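A day at the Etitmont open house

I had been meaning to visit the Etitmont workshop ever since the March newsletter mentioned their house rules for robot cells, so when the invitation came for August 18, 2018 I cleared my diary, packed a sandwich and took the early train. What a friendly lot they are! I was given tea before I had even found the sign-in book, and then a good long chat about how the rules are kept up to date (one sheet per table, signed and dated, with the old ones kept in a folder).

The first rule on the sheet is about the work surface. Anything that doesn't belong to the task is supposed to be noted down before a run, pens and crumbs included, and the floral table had a fair scattering of dark specks to write up, with a pink pen holder at the back by the blue tiles.
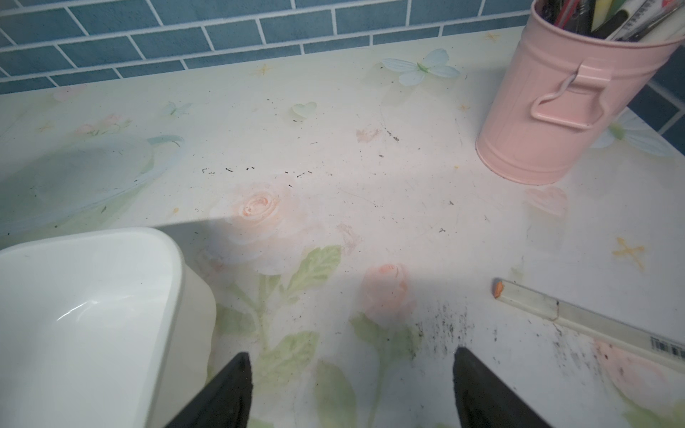 Gripping and letting go

From there we moved on to the part I had really come for. The Avden guide, which Etitmont follows with a few changes of its own, asks for an even hold from both sides, a slow lift, and a hand within easy reach of the stop button for the whole run. I liked how plainly it was written, and I do wish our own were half as short. The yellow ring at the top of the stack in the pink dish had a black finger on either side of it.

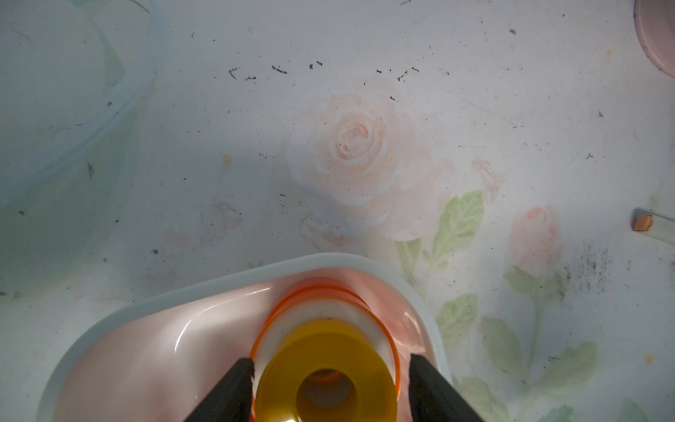
Itsuki Yoshida felt that the stop button rule ought to come first on the sheet, before anything about tidiness, and that new starters should practise it until they were thoroughly bored. We had quite a debate over that, and I came round in the end.

After lunch the talk turned to logging. Their record stood at 1,241 runs, of which 973 had a fully completed sheet, and they were very open about wanting the rest brought up to standard. Taşdemir keeps its sheets on paper and Stastesero has gone over to tablets, so there was plenty to compare while the tape rolls were being handled.

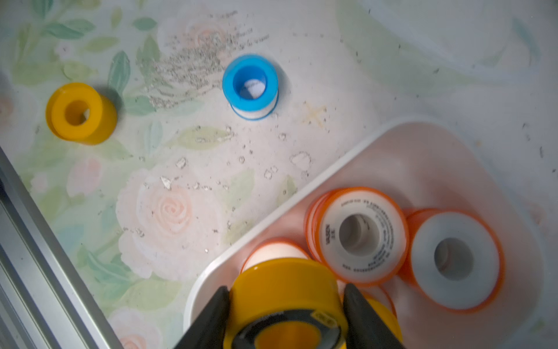

A yellow roll in the gripper, above the white tray.

I caught the late train home with a copy of the sheet in my bag, and I shall be taking it to our next safety meeting.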